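The Lamemmont parts tray: a grey rectangle, reviewed at length

I have reached the age where I have opinions about trays. My father had opinions about lawn edging, so I suppose we're moving up in the world.

The Lamemmont is a shallow metal tray, grey all over, sold for people who work on circuit boards and are tired of the board skating about the table every time they go near a plug. I paid 17 quid for it from Pichon, who sent it in a box that could have held a microwave. There is a fancier one by Stirkix with a rubber insert and little numbered bays for screws, and it costs 80. Rhona Haldane, who shares the bench with me and has never knowingly bought the cheap one, owns the Stirkix. She keeps her sandwiches near it.

My own test was a big green control board, the sort with every connector known to man lined up along one edge. Plugs are the real trial for any tray. You push down on one side and the other side wants to come up and say hello, and if you've got tall capacitors in the neighbourhood you'd rather it didn't.
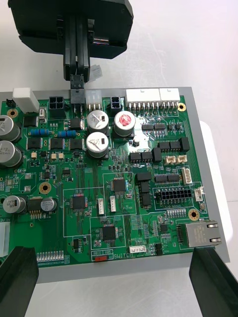 Connector end of the board, with the grey lip showing round it.

A lip is most of what you're buying, and this one is decent. It's low enough that you can get at the edge of the board without barking your knuckles, and high enough to stop a dropped screw leaving for the floor. I've lost 15 screws to that floor. I know roughly where they all are, in the way one knows roughly where Wales is.

The colour turns out to matter more than I'd have guessed. Green board on white table is fine until you're hunting for something small and pale, and then it's hopeless. On grey, the little white plug shells stand out nicely. A dark two-pin header does less well, so if you mostly drop black things, buy a different tray or drop them more carefully.

Now the grumbles. The finish marks easily - mine had a scratch within the week, and I hadn't done anything more violent than slide it across the bench. There is no cut-out or handle, so picking it up loaded is a two-handed job with your breath held. And it's bare metal as far as I can tell, which means you don't put a powered board straight down on it unless you enjoy surprises. The leaflet mentions this in type suitable for ants. A mat is sold separately by Clisulov and I think it ought to be in the box.

Then there's the height. Flat on the table, the tray is too low for me, and after an hour of fiddling with wires my neck files a complaint. The cure is to stand it on something.
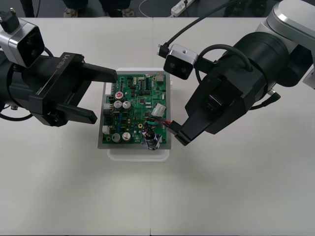
A plain white plastic container does the job and costs next to nothing. Lamemmont will sell you a riser, naturally, and Valter Antunes did buy one. It's very handsome. He now uses it for his monitor.

Raised up like that, the wires are easier to see from the side and I stoop less, though I'd want a wider base under it before leaning hard on a stiff connector. Check that your tub is level, too. Mine has a slight opinion on the matter and I've put folded card under one corner.

Would I buy it again? Yes, grudgingly, at this price. Two marks off for the scratching and the missing mat, and half a mark back because it fits in the drawer under the bench, where the Stirkix doesn't. Rhona says she never wanted it in the drawer.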